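4 結果:扉付き収納における「戻し先」の決まり方

4.1 対象と数え方

対象は共用の作業室に置かれた扉付き収納。場所はNetov、Sisbridge、Ellton の各拠点。Solís は途中で部屋の模様替えが入り、前後の比較ができないので本節では外した(付録に記録だけ残す)。扉のない棚、ワゴン、机の引き出しも扱わない。引き出しは別稿の予定。

記録したのは「戻し違い」46件。戻し違いとは、使った人が片付けたつもりで、次に使う人が最初に開けた扉の中にはなかったもの、とする。紛失とは別。たいていは隣の扉か、同じ扉の違う段にある。見つかるまでの時間は測っていない。測ろうとはしたが、途中で電話に出たり別の用を思い出したりで、値として使えるものにならなかった。

申告は紙。収納の脇に下げた用紙に、探した物、最初に開けた扉、実際にあった扉、の順に書いてもらう。書き忘れは当然ある。したがって件数は下限とみてほしい。拠点どうしの件数の比較もしない。用紙を下げる位置が拠点ごとに違い、Ellton では扉を開けると用紙が裏に隠れてしまっていた。8月に気づいて付け替えたが、それ以前の分は少なめに出ているはず。

なお前節で述べた「定位置」という語は、本節では利用者がそう思っている位置を指す。管理表に書いてある位置ではない。両者はしばしばずれる。表の方が古いことも多い。

4.2 隣の扉

戻し違いの大半は隣の扉で起きていた。離れた扉に入っていた例は14件。残りは隣、または同じ扉の別の段。これは予想どおりで、予備調査の感触とも合う。

予想と違ったのは方向。右利きの利用者が多いので右隣に偏ると考えていたが、偏りははっきりしない。むしろ部屋の入口に近い側へ寄る傾向がみえる。物を手に持って入ってくる、あるいは持って出る前に置いていく。その動線の途中にある扉が選ばれる、ということだと思われる。ただし入口の位置は部屋ごとに違い、収納の向きとも絡むので、ここから先は推測。

聞き取りでも似た話が出た。

「いつもの扉の手前のやつを開けてしまう。開けたら空きがあったから、そこに入れた」(Sisbridge、利用者)

空きがあったから、という言い方は何度も出てくる。逆に、開けて満杯だった場合は閉めて隣へ行く。つまり隣の扉への移動には少なくとも二通りあって、開ける前に間違えている場合と、開けてから移っている場合。用紙の記録ではこの区別がつかない。次回は欄を足す。

4.3 面としての扉

扉の表情が乏しい収納ほど、利用者は位置を「端から何枚目」で覚える。取っ手の形が違う、色が違う、傷がある、といった手がかりがあればそれを使う。なければ数える。数えるのは意外に手間で、急いでいるときは数えない。身体の位置で開ける。流しの正面の扉、机の角の向かい、というふうに。

この覚え方は机や台を動かした途端に崩れる。Netov では作業台の向きを変えたあと、しばらく戻し違いが続いた。収納自体は動かしていない。中身も変えていない。変わったのは立つ場所だけで、それでも「いつもの扉」がずれる。利用者の側は自分が間違えているとは思っておらず、用紙にも「誰かが移した」と書いてあるものが4件あった。確認した範囲では誰も移していない。

同じことは色についても言える。扉が薄い色で揃っていると、部屋は明るく片付いて見える。利用者の評判もよい。一方で、継ぎ目が細いと、隣り合う扉の境が遠目には読みとりにくい。近づけばわかる。わかるが、近づいたときにはもう手が出ている。見た目の整い方と戻しやすさは別々に評価する必要があり、既存の評価票ではこの二つが「整頓度」の一項目にまとめられている。ここは問題。5節で改めて述べる。

丸みのある角についても一言。角が丸い型は通路側に置いても体を引っかけにくく、狭い部屋では好まれる。戻し違いとの関係は不明。端の扉は端だとわかるので間違いにくいはずだが、件数が少なすぎて何とも言えない。

4.4 作業中の姿勢と視野

もう一点、扉の前に立つ人の姿勢。記録用紙を書いた利用者に、その物を戻したときの様子を思い出してもらった。両手がふさがっていた、手袋を外す前だった、手元を見ていた、という答えが多い。収納を正面から眺めて戻し先を選んだという答えはまれ。白い上着にマスクで作業する部屋では、着脱の手順が片付けの途中に挟まる。そこで一度、物を仮置きする。仮置きしたものは、後で別の人が戻すことがある。その人は元の位置を知らない。

背の高い収納では目の高さが埋まりやすく、下の段に空きが残る。かがむのが面倒というだけの話に聞こえるが、手がふさがっていればなおさらで、下段が定位置の物ほど上の段に紛れる。図3は角の丸いベージュの背の高い収納の例で、扉はクリームがかった白、縦に継ぎ目が通る型。

図3 背の高いベージュの収納(角丸、縦の継ぎ目)

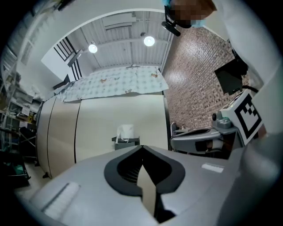 次に表示。ラベルの有無は当然効くと考えていた。実際、ラベルを貼った直後は申告が減る。ただし長くは続かない。中身が変わってもラベルが変わらないため、と利用者は言う。一度でもラベルと中身が食い違うと、その収納全体のラベルが信用されなくなるらしい。「どうせ合ってない」(Ellton、利用者)。合っている扉についても読まれなくなる。ここは数字で示せていない。聞き取りのみ。

効いたのはラベルの内容より貼る位置だったようにも見える。目の高さに貼ったものは読まれ、扉の下に貼ったものは読まれない。あたりまえだが、下段の中身を示すラベルは下に貼られがちで、いちばん紛れやすい段の表示がいちばん読まれていないことになる。Sisbridge では下段のラベルも上に集めて貼り直した。そうすると今度は、どのラベルがどの段のことなのか迷うという声。段の並びどおりに縦に並べるとよい、という意見があり、試した扉ではおおむね好評だった。試したのは最大3枚の扉で、結論を出せる規模ではない。

4.5 中身の側の事情

扉の話ばかりしてきたが、中身の形も関わる。箱に入った物は戻りやすい。箱ごと出して箱ごと戻す。裸の物、とくに長いもの、ケーブル類、予備の部品は戻りにくい。元の場所に入らないから。出すときは引き抜けばよいが、戻すときは隙間を作らなければならない。隙間を作るより隣の扉の空きに入れる方が速い。

では全部箱に入れればよいかというと、箱の分だけ場所をとる。箱が増えると満杯の扉が増え、4.2で述べたとおり満杯の扉は隣への移動を生む。Netov で一時期これが起きた。箱を揃えた直後は棚の中がきれいになり、しばらくして、箱に入らない物が一つの扉に集まりだした。利用者はそこを「なんでもの扉」と呼んでいた。管理表には載っていない名前だが、探し物のときは皆まずそこを開ける。最初に開けた扉で見つかるわけだから、本稿の定義では戻し違いにならない。定義の弱いところ。

この種の扉をなくすべきかどうか、意見は割れた。管理する側はなくしたい。使う側は残したい。残した場合、他の扉の戻し違いは減るように見えるが、なんでもの扉の中で探す手間が増えているはずで、そちらは測れていない。差し引きは不明としておく。

4.6 小括

戻し違いは多くが隣で起き、立つ位置の変更に引きずられ、手がふさがった状態と下段の空きに関係する。ラベルは貼った当初は効くが、食い違いが出ると弱い。扉の見た目の統一と戻しやすさは同じ尺度で測れれない。

限界。申告に頼っていること、拠点ごとに用紙の条件が違うこと、利用者の入れ替わりを統制していないこと。収納の型も揃っていない。とくに入れ替わりは大きく、慣れた人が抜けた月とそうでない月では申告の書き方からして違う。慣れた人は探しても書かない。新しい人は律義に書く。件数の増減をそのまま片付けの良し悪しと読むことはできない。

Solís の記録は模様替え後の分だけなら使える可能性がある。扉の配置図が残っていれば立つ位置との対応をとれるので、問い合せ中。間に合えば改稿時に表を差し替える。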